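About Lulirton

A small olive oil and pantry goods importer that reads the fine print

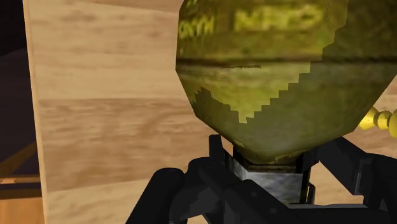 Olive green and mustard yellow, against light wood.

Most companies in the food business will tell you on a page like this that they have a passion. We have a warehouse, a tasting table and a long list of suppliers we stopped buying from. Lulirton brings in olive oil, vinegar, dried beans and a few jarred things, and sells them to shops and to people who cook at home. If you came looking for a story about a grandmother and a hillside, you may want one of the other brands. They have plenty.

How we started

Aurelia Wallner spent ten years buying oil for a grocery chain and got tired of paperwork that didn't match what was in the tin. "Extra virgin" was on every label. It was on the good ones and on the ones that tasted like crayons. She rented part of a building on Mullunmont Road in January and filled it with 50 cases from a single mill. Half of that first order sold. The rest went into a great many salad dressings.

Getsemaní Rosales joined after that, first to do the books and then to run the tasting, when it became clear she could pick out a rancid oil faster than anyone else in the building. She still does the books.

What we check

Every oil is tasted before we order it and again when it lands. The second tasting matters more. Samples are chosen by the person who wants to sell you something, and we have had samples that were lovely and shipments that were nothing like them. When that happens we send the shipment back, or we try to. Twice we lost the argument and ate the cost.

We ask for a harvest date. A "best by" date tells you when somebody decided to stop promising things, and it can be set pretty far out. If a mill won't give us the harvest date, we don't carry the oil, however nice the bottle is.

Lab reports are useful and we read them. We also know a lab can only test what it was sent.

Words we don't use

You won't find "artisan" on our labels. We couldn't work out what it ruled out. The same goes for "premium," "pure" and "hand-selected." "Cold pressed" we dropped after a long lunch with a mill owner who laughed at us for it. Our Mabula line says what is in the tin, who milled it and when. Some shop owners have told us this looks plain and hurts sales. They may be right. We haven't seen figures that convince us either way.

We make no health claims. Oil is fat, it tastes good, and if you want advice about your heart, see a doctor.

The Nutavent question

People still write to ask about Nutavent, our walnut oil. We stopped selling it on 7/19/19. Nut oils go off quickly, and too many bottles were sitting on warm shelves for months before anybody opened them. We could have kept the name and blended in something sturdier, as one consultant suggested. We didn't care for that. It may come back if we find a way to ship it cold that doesn't double the price. We've been hearing about such ways for years.

Where we are now

We sell to shops directly and mail orders from the Mullunmont Road building. We keep the range under 50 items on purpose, and we once turned down an order for 2000 cases that would have meant buying oil we hadn't tasted. Whether that was smart is still argued over at lunch.

Visits and complaints

The tasting table is open to customers on request. Bring your own bottle from home if you like and we'll taste it next to ours. Sometimes yours wins.

If something you bought from us tastes flat, waxy or like old nuts, tell us the lot number on the back and we'll refund you. You don't need to mail it back. Write to Getsemaní Rosales, Lulirton, 2482 Mullunmont Road. She answers complaints before she answers compliments.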